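Household Robots: Your Questions, Our Doubts

Can I buy a machine that cleans up after my family yet?

No. You can buy one that vacuums around the mess, and you'll still have to get the mess off the floor first. Everything past that is a trial, a waiting list or a video.

But I saw a video of one folding towels.

So did we. Ask how long it took and how many towels came before that one. When Reron showed us its folding demo in January, one hand towel took 117 seconds. The clip on its website runs 23.

What about picking up trash?

Harder than it sounds. A block has the same shape every time you meet it. Crumpled paper never does, and pieces that overlap are worse -- a machine has to decide where one stops and the next begins. Then it has to do that again for every scrap, on your floor, in your light.

Is it any better on the shop floor?

Somewhat, if the job stays put. The packing line we visited at Hastton has an arm that moves cartons all day. It does not sweep up. People with brooms do that, and the plant manager had no plans to change it.

Reron claims a 91 percent success rate. Isn't that good?

Try living with it. Nine misses in every hundred pickups means you are still bending over. We also asked what counts as a success and got two different answers.

Should I put down a deposit?

We wouldn't. Reron wants $497 to hold a place in line and gives no delivery date. Keep the money until somebody will let you watch one work in an ordinary house, start to finish -- with no staff in the next room.

Will you update this page?

When there's something to report. 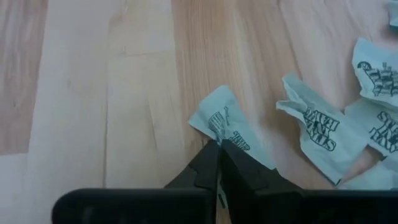

Gendthorpe, January
Paper on a plank floor, one piece in the gripper and more to the right of it.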